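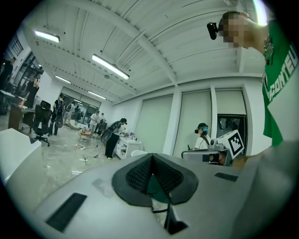

1/ So Masora Park has announced its big new thing for May. A "living musical journey" called The Lantern Keepers, which replaces the stage show in the old harbor theater. I've read the press release three times now and I have some questions.

2/ First one. How long is it? The release says "an unforgettable experience" and then "an immersive celebration" and then "a moment the whole family will share." None of those is a running time. The old show ran 25 minutes on a good day. If the new one is 12, say 12.

3/ I ask because of what happened with the pirate thing. That was a "show" right up until opening morning, when it became a "character encounter," and what you got was two performers on a balcony waving to a backing track. I stood in the sun for that. With a churro, but still.

4/ The songs. The release says the score features "beloved melodies you know by heart." Fine, so it's the same songs from the movie. It also says "all-new music." How much all-new music? One song? A new intro to an old song? Parks have been counting a key change as new music for years.

5/ The theater holds 200 people. I know this because the sign by the door says so and I've spent a lot of my life next to that sign. With the wheelchair spaces set up and the sound desk in the back row, the real number they let in is 184.

6/ Now look at the schedule in the app. 5 performances a day. You can do the multiplication yourselves and then think about how many people walk through that gate on a spring break morning. Most of them will not be seeing this show.

7/ Which brings us to "complimentary reservations." You book in the app when you enter the park. I give it until summer before there's a paid tier. I'd love to be wrong, and I said the same about the boat ride, and we all know how the boat ride went.

8/ A few people are already telling me I should wait and see it before I complain. I'm not complaining about the show. I haven't seen the show. I'm complaining about a page and a half of text that was written to sell me the show and doesn't say what's in it.

9/ Okay, things I will admit sound good:

- Live singers. The release says "live vocals" in plain words, and that's more than we got last time.
- The stage is getting a turntable. The old one had a staircase on wheels that squeaked during the sad song.
- They're keeping the lobby murals. I was worried about the murals.
- Air conditioning "improvements." Vague, but that room was brutal, so I'll take any improvement.
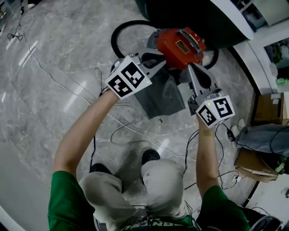
10/ THE PUPPETS. This is what everybody wants to talk about, so let's do it. The release says the giant fox is by Hisent, the same shop that did the heron for the winter parade. The heron was great. The heron also broke its neck in week two and spent the rest of the season being pushed along on a cart looking at the floor.

11/ A parade heron comes out once a night. This fox is supposed to do every show, every day, and climb down into the aisle. I'd like to hear how many foxes they built. If the answer is one, we'll be getting the "modified version" of the show by the Fourth of July.

12/ The concept art shows the fox at what looks like two stories tall. The harbor theater has a low ceiling. I've sat in the back row, I know where the lights hang. Either they raised the roof over the winter (they did not, you can see the roof from the parking lot) or that picture is doing what concept art always does.

13/ And the lanterns. In the art there are lanterns floating over the entire audience. In the text it says "guests may notice lanterns overhead." May notice! That's a projector. That is somebody making sure they can't be held to the drawing.

14/ Someone sent me the fan site count of lanterns in the concept art and it came to 197. I'm not checking that. I will be very surprised if there are that many real objects hanging in that room, and I'll post an apology if there are.

15/ Food tie-in, because there's always one. Tuten has the snack stand outside the theater, and it's getting a lantern-shaped bun and a drink in a light-up cup. No prices listed. When a park leaves the price off, I assume I'm not going to enjoy the price.

16/ For the record, the regular soft pretzel from that same stand is the best thing to eat in that half of the park. If they've taken it off the menu to make room for a glowing cup, I will be back in this thread.

17/ On the "sing along with your favorite characters" part. Is this a sing-along or is it a musical? They're different things. At a sing-along there are words on a screen and kids yelling, and that's what you signed up for. At a musical I would like to hear the singer.

18/ My guess is it's a sing-along for the last number only. That's how they did it at Stoyanova Gardens, where this same story ran as a holiday show, and it worked pretty well there. They also had benches. The Masora theater's seats fold up behind you the second you stand, so good luck to anyone holding a toddler.

19/ Passholder previews: the release says "select guests." I have had a pass for a long time and I have never once been select. If you get the email, please tell me two things and nothing else: the running time, and whether the fox moves its own head.

20/ Several replies asking if it's worth moving a trip for. No. Don't move a trip for any show in its first month, at any park. Hours change, effects get switched off, half the cast is still learning where the turntable stops. Go when you were going to go.

21/ If you're there opening week anyway, make your reservation before you even look at the ride waits, and take the first show of the day. The puppets will be fresh and so will the people inside them.

22/ I've got a ticket for later in the month and I'll add to this thread after. Muting replies about the boat ride.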